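Visit Report: Skosley Laboratory, Manipulation Data Program
Reading time: 2 minutes

Members of the Lightfoot working group visited Skosley to review its study of two-handed grasping in furnished homes. Staff presented the method first, then the result. Operators carry a gripper in each hand and complete ordinary household tasks, and the recordings are used to train a control policy named Clirance.

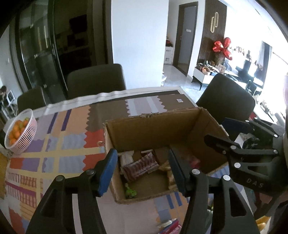 Murdo Purves
Program Reporter, Lightfoot

Cardboard boxes received particular attention. A two-finger grasp on a box wall, with one pad outside and one inside, gives the policy a clear contact to learn from – provided the wall does not fold. The training set holds 143 demonstrations of box handling, recorded in 9 homes. Skosley reported that policies trained across all of the homes dropped fewer boxes than those trained in one.

The group asked how crushed walls are labeled. A written reply is expected from the Sarnumine team, which maintains the labels.

© 2025 Lightfoot. All rights reserved. | Contact | Back to top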